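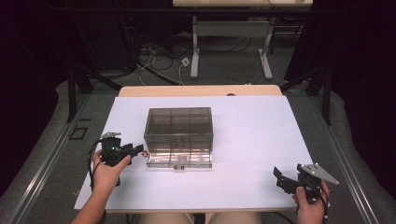
Divided box in smoky-gray plastic, open top, on the white table.

I have been sorting desk storage since October, and the divided box is the type I keep going back to. A drawer hides everything under whatever went in last. Upright partitions keep pens, cable ties and the steel ruler standing, and with clear walls I can check a section from my chair.

The tint matters more than I expected. Fully clear plastic shows every scratch within weeks. Smoky gray hides most of them and still lets the dividers show through. The front of this one is lighter than the sides and picks up a lot of glare from overhead lights, so I turn it a few degrees away from me when I work in the evening.

Cleaning: lukewarm water, a drop of dish soap, microfiber cloth. No glass cleaner. For the corners of the sections I use a cotton swab. Let it dry upside down for 10 minutes.

Afaf Tarawneh asked in the comments whether tall items tip an open box over. Mine has stayed put with scissors in it. Put the heavy things in the middle sections and the light ones at the ends.

Next post: labels, and which ones peel off clean.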